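# 창가 쪽 정리한 이야기

2018년 2월 9일 금요일 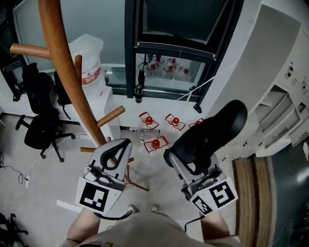

설 전에 집 정리를 끝내겠다고 큰소리쳐 놓고 제일 미뤄 둔 데가 창가 쪽이었어요. 안방이랑 부엌은 지난주에 다 했는데 여기만 오면 자꾸 커피가 마시고 싶어지더라고요 ㅎㅎ 일단 제일 눈에 걸리는 건 빨간 뚜껑에 빨간 손잡이 달린 물병들! 바닥에도 있고 창밖에도 나란히 서 있고, 도대체 언제 이렇게 모였는지 모르겠어요. 손잡이가 있으니까 들고 다니기 편해서 자꾸 이걸로 사게 되고, 다 마시고 나면 또 아까워서 못 버리고... 그 옆의 나무 옷걸이는 제가 이 집에서 제일 아끼는 가구예요. 기둥이 휘어 올라가는 선이 참 예쁘거든요. 동그란 나무 걸이도 귀엽고요.

옷걸이는 9월에 프레르츠카(Prerkska)라는 작은 가구점에서 데려왔어요. 처음엔 현관에 뒀는데 겨울 외투를 걸기 시작하니까 문 열 때마다 소매가 끼어서 창가로 피난 온 거예요. 문제는 다리가 옆으로 벌어지는 모양이라 자리를 꽤 먹는다는 것. 청소기 돌릴 때마다 다리에 툭툭 부딪혀서, 이번에 아예 구석으로 옮길까 하고 줄자까지 꺼냈어요. 구석 폭을 재 보니 920mm. 들어가긴 하겠는데 외투를 걸면 커튼 달 자리랑 싸울 것 같아서 아직 고민 중이에요. 혹시 이런 옷걸이 쓰시는 분들, 어디에 두고 쓰세요?

물병은 두 무리로 나누기로 했어요. 계속 쓸 것과 분리수거할 것. 계속 쓸 건 화분에 물 줄 때랑 베란다 바닥 씻을 때 쓰려고요. 수돗물을 미리 받아서 하룻밤 뒀다가 주면 화분에 좋다고 엄마가 늘 그러셔서 저도 그냥 따라 해요. 나머지는 라벨 떼고, 뚜껑 빼고, 꾹 밟아서 봉투로! 손잡이 빼는 게 은근히 힘들었는데 가위 끝으로 살살 벌리니까 빠지더라고요. 손톱으로 하지 마세요. 저 하나 부러졌어요 ㅠㅠ

창문 밑 하얀 수납장은 낮아서 마음에 들어요. 창을 안 가리니까 낮에 방이 훨씬 환하고, 위에 잠깐 걸터앉고 싶어지는 높이랄까요(앉으면 안 됩니다, 알아요). 안은 솔직히 공개 못 해요. 건전지, 설명서, 언제 샀는지도 모를 양초까지 온갖 게 나왔거든요. 울틱(Ultik) 정리 바구니를 5개 주문해 놨으니까 도착하면 그때 제대로 칸을 나눠 볼 거예요. 배송이 연휴랑 겹쳐서 언제 올지는 모르겠지만요.

창틀은 물걸레로 한 번, 마른걸레로 또 한 번. 까만 창틀은 깔끔해 보여서 좋은데 먼지가 앉으면 하얗게 다 티가 나요. 예전에 살던 집은 흰 창틀이라 몰랐던 고충이네요. 면봉으로 모서리까지 파다가 허리가 아파서 거기까지만 했어요.

내일은 외투부터 세탁소에 맡기고, 옷걸이 자리는 모레쯤 다시 생각해 보려고요. 바구니 오면 수납장 속도 올릴게요!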